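Flandach pop-up food cover, large

I wanted something to put over dishes between the time they're cooked and the time everyone gets to the table. We eat in shifts at our place, so lunch can sit out for a while, and from spring until November there are flies. I had been using a second plate turned upside down, and that only works for flat food.

The Flandach comes in two sizes and I bought the large. I've used it for 38 days, at lunch and again in the evening.

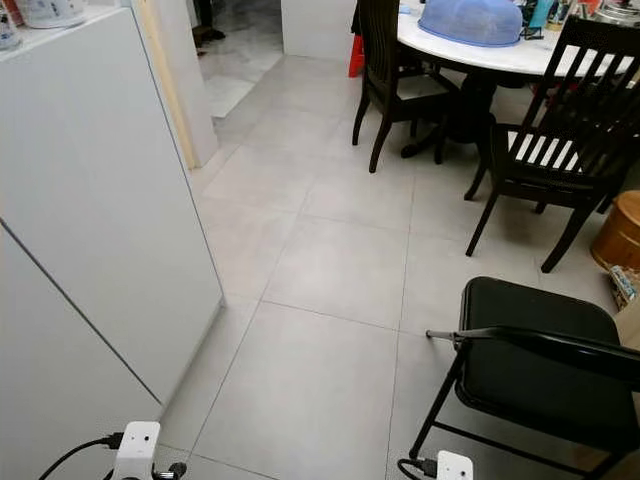
Gondisus Home Club – Kitchen and Table Group

The main thing to know is that the cover is light. Indoors that's fine. Under a fan on high it can creep across a smooth tabletop, and marble is about as smooth as it gets. Chie Kaneko, who tests for our group too, puts a spoon across the rim on her porch. I only do that when a window is open.

Flies stay out as long as the rim sits flat. A serving spoon left sticking out of a dish will lift one side enough to let them in, so take the spoons out first. The large size goes over two dinner plates and a small bowl. It won't go over our stock pot.

Washing is the weak point. The mesh holds on to oil, and wiping it only spreads the grease around. Soak it in the sink with dish soap, rinse, and let it dry before putting it away. I did this once a week. 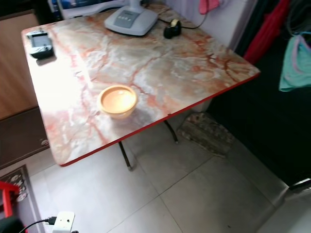 For one small bowl of cut fruit or leftover rice the large cover is more than you need. I tried the Drellik silicone lids for that job and kept them. They grip the bowl and can go straight into the fridge, but they press down on anything piled above the rim, so the two products don't really replace each other.

Tomoyo Sugiyama asked whether it keeps food warm. It doesn't – air goes right through. Use foil or a pot lid if that matters to you.

I'd buy it again at the same price, and I'd get the large again too. The small size would suit someone who eats alone or only wants to cover a cake.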